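Madcombe Local Forum > Roads and Transport > Cycle crossings by the Hakton junction

kerbwatcher
Posted Tuesday, 07:42
Has anyone looked at the island since the red surfacing went down? The crossing is now in two diagonal sections, one either side of the island. My concern is the angle. A cyclist leaving the nearer section has to look back over the shoulder to check for traffic, and the drivers have their own lane choice to make at the same point.

plainbearing
Posted Tuesday, 08:15
The angle is deliberate. It lines up with the path beyond, and a square crossing would need two tight turns on the island. I've ridden it 14 times and stopped on the island 2 times. No complaints.

Jeduson_Rd
Posted Tuesday, 08:31
Disagree. The surfacing is fine, the tree shade is the problem. After a stretch in full sun you don't pick out a dark car until late. The same applies on the straight with the hoop barriers. Drove all of it this morning.
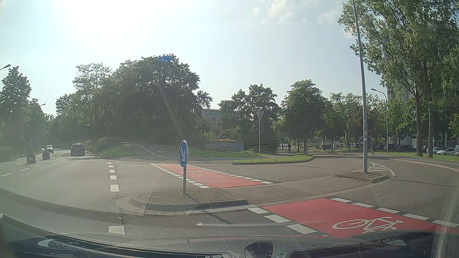
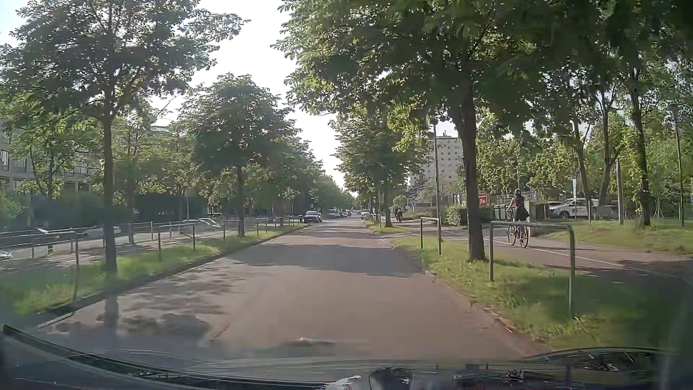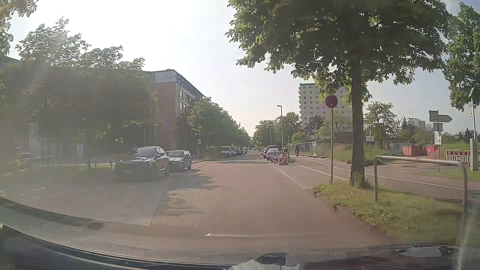 Top: the island and red crossing sections. Middle: the straight with the hoop barriers. Bottom: the wide street with the brick building.

plainbearing
Posted Tuesday, 09:04
The first one supports my point. Blue arrow sign on the island, white blocks along both edges of the red. A driver who misses all that will miss a square crossing as well.

kerbwatcher
Posted Tuesday, 09:20
Signs tell drivers where to go. They do nothing for the cyclist's sight line. On shade I agree with Jeduson_Rd, the second one has a broad shadow right across the road.

sobczak_lane
Posted Tuesday, 12:50
Different question. What is the patterned strip in the third one, between the driving lane and the grey paving? If it's cellular block it will drain, but it's unpleasant on narrow tyres.

Jeduson_Rd
Posted Tuesday, 13:06
Don't know the product. I wouldn't ride on it from choice.

plainbearing
Posted Tuesday, 13:22
Nor would I. Still no case for moving the crossing.

kerbwatcher
Posted Tuesday, 17:35
I've asked the highways office for the drawings. They quote 17 working days. Will post the crossing angle when I have it.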